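I have lost the argument about trays in my own house, so I am bringing it here, where no one can talk over me.

My position is simple. A shallow open box on a table is the best piece of storage a home can own. It beats the drawer, the lidded basket, and it certainly beats the Borell tower I bought in January (16 little compartments, each with its own little door, and I have opened maybe four of them since). People hear "open box of odds and ends" and think mess. I hear it and think, finally, I can see my stuff!

Drawers are where small things go to be bought again. I own three nail clippers because of one drawer. You close it, it looks lovely, the room looks lovely, and six months later you're standing in a store paying for something you already have under a pile of takeout menus. The folks at Jurnia, whose catalog I read the way other people read novels, would like me to solve this with dividers. I've tried dividers. Now I have a drawer with dividers in it, and the menus lie on top of the dividers.

The low walls are what make a box work. If the sides are high you start stacking, and once you're stacking you've got a drawer again, only without the handle. With low sides, a thing can stand up or lie down or lean on its neighbor, and you can still find it from across the table.
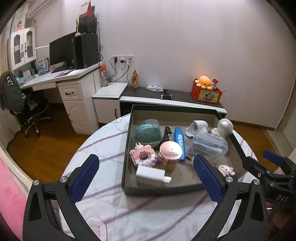 Flutik, issue 18, page 563

Look at how little those things have in common. A pot-shaped something with a shiny pink lid, a long bright blue package, a black thing curved like a hair clip, and a couple of block-built pieces that any tidying book would march straight off to the toy shelf. I say leave them! The dark walls hold it all together, and against a white tablecloth the whole business looks as if someone meant it – and meaning it is most of what we call tidy.

My sister-in-law says toys and toiletries should never share a container. Why not? They share a life. The same hands pick them up, often in the same ten minutes. Sorting by category is great for a warehouse, but at home I'd sort by where you're sitting when you want the thing. If you fix your hair and fiddle with your blocks at the same table, then one box on that table is the right answer, and two boxes in two rooms means a lot of walking.

I do have one rule, and I'm strict about it. When something new won't fit lying flat or standing on its own feet, something old has to leave. No second box. I broke that rule once with a very pretty Amaral tray, and by spring I had a row of them down the sideboard and couldn't find my keys in any of them.

So keep the tower if you like doors. Mine is in the hallway and you're welcome to come get it, as long as you bring someone to help with the stairs.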